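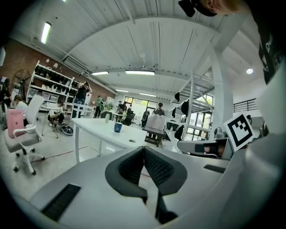 White table, office chair and blue mug.

Follorley Boards > Casualties and Salvage > Grounding of the Latuheru, Karkberg approaches

deckhead_9
Port notice of 6th May says the coaster Latuheru is still fast on the shelf north of Karkberg, bow on rock, stern afloat. Forepeak and No. 1 double bottom open to the sea. Two tugs pulled at high water and got nothing. Does anyone have the draught marks?

SyahrulHidayat
Forward marks were 1.4 m under her departure figure when the pilot boat read them. Aft she was 0.6 m over. That gives a ground reaction of very nearly 500 tonnes if you use the tables for that class. Two harbour tugs with 16 tonnes of bollard pull each were never going to shift it.

coldwell
You can't compare ground reaction to bollard pull directly. The force to free is reaction times the friction coefficient. On smooth rock take 0.8, on broken rock up to 1.5. So at best 400 tonnes. The conclusion is the same but the method matters.

SyahrulHidayat
Agreed, I left out the coefficient. With 32 tonnes available it makes no odds.

deckhead_9
Can she be lightened? Cargo is bagged fertiliser, mostly in the forward end of the hold.

pintle
Ullonix have the contract and are bringing a crane barge. 147 tonnes of bags to come off first, then blow the double bottom down with compressed air. There was the same sort of job on that shelf last November and they floated it on the second tide.

coldwell
Blowing down No. 1 only works if the tank top is sound. If the frames have set up under it, air goes straight into the hold and you gain nothing. Has a diver been inside?

pintle
Outside only so far. Swell was too much on the port side.

coldwell
Then it is too early to plan on air. I would take the fuel off and lighten the cargo, and leave her ballasted down until the survey is done. If she gets lively on the flood she will pound and open No. 2.

rubbing_strake
Disagree on waiting. Neaps are coming and every tide is lower than the one before. Miss this set and she sits there for the best part of a fortnight. I would rather have a patched tank and a try than a perfect survey and a wreck.

coldwell
A try with an unknown tank top is how you end up with a ship sunk in the fairway instead of one sitting beside it. Check her stability afloat with No. 1 and the forepeak both flooded before you let go of the rock. Has that been run?

SyahrulHidayat
I ran it from the published particulars, so treat it with care. She floats with both flooded, trimmed well by the head, GM positive but small. With the hold flooded as well she does not.

rubbing_strake
So she survives the case we know about. Good enough for me.

coldwell
It is not good enough for me. The hold is the case we do not know about.

deckhead_9
Fuel is coming off now according to the harbour channel. Barge expected on the evening tide. Will post the marks again if the pilot boat goes out.

pintle
Get the aft ones too please, both sides. She had a slight list to port in the earlier reading.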